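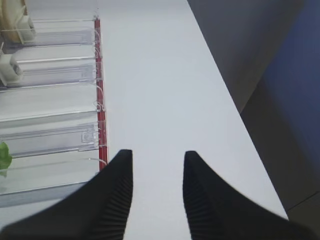

List,

Replying to the June message quoted below, which I have been meaning to do ever since June.

> Does anybody on here have hands-on time with the
> Proteo starter kit from Arancibia? The brochure says
> it will handle "light catering items" and I would like
> to know how light. We are looking at it for the
> counter at Prorkasbridge.

We have had ours at Pitetti on trial for 2 weeks, using pretend-lunch fixtures: clear racks, trays, things that look like food. The arm went together without tears. The manual did not. It's 1,244 pages as a PDF, and the part on setting finger force is in there twice, with different numbers.

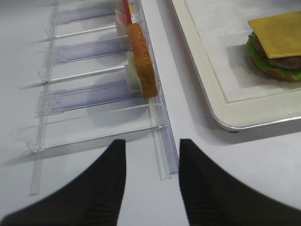 Rack on the left, burger on the tray, fingers open.

The wrist camera is the best thing in the box. Clear plastic is miserable for most cheap cameras, and this one at least lets you see the edges well enough to argue about them.

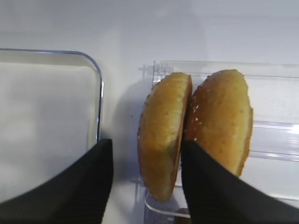
Finger width is my main complaint. They are fine out in the open, but they're fat at the base, and anything stored close together makes you plan the approach like a parking job. Bun halves standing on edge, one against the other, with a glass dish to the left and a clear plastic container behind, are about as friendly as it gets, and I still wanted slimmer fingers. Arancibia will sell you a slim pair. Of course they will.
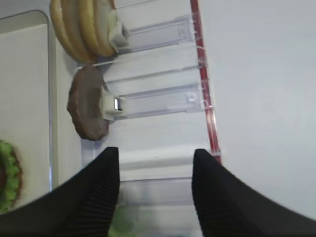 Donut rack, with the chocolate one on the middle arm.

Support answers within a day, politely, and usually with a link to the manual. The fingers are rated for 1,000 cycles before you check the pads, and we are nowhere near that.

Would I buy it? For a bench, yes. For a counter with hungry people on the other side – ask for the trial first, and get the slim fingers thrown in.

Can bring the force settings we ended up with if anyone wants them.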